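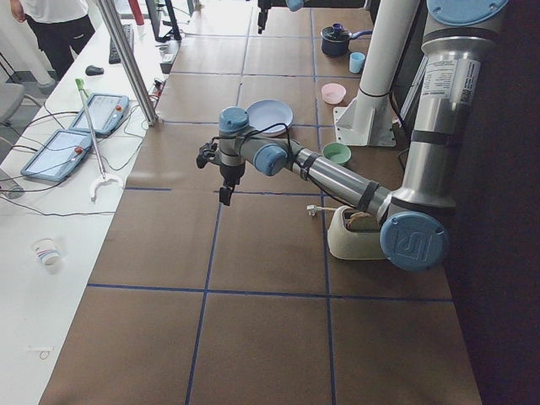

How long should you soak dried chickpeas before making hummus? Overnight is great, and I go with 16 hours when I remember to start after dinner.

I use 470 grams for a big batch (my friend Marama Hoani makes half that, but she has more self-control). Cover them with plenty of cold water - they swell a lot!

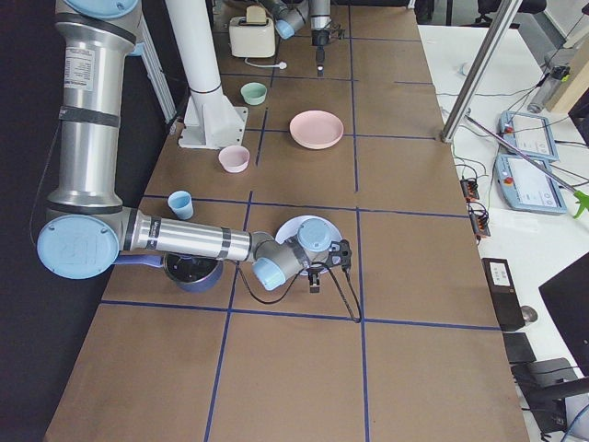 Drain, rinse, then simmer in fresh water with a pinch of baking soda until they squash easily between your fingers.

Blend them warm with tahini, lemon, salt and 2 cloves of garlic.
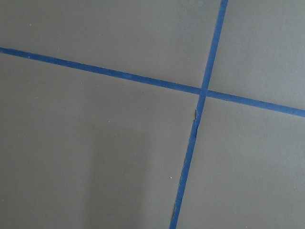
Keep the blender going for 5 whole minutes, adding ice water a spoonful at a time. Leftovers go in the fridge with a little olive oil on top.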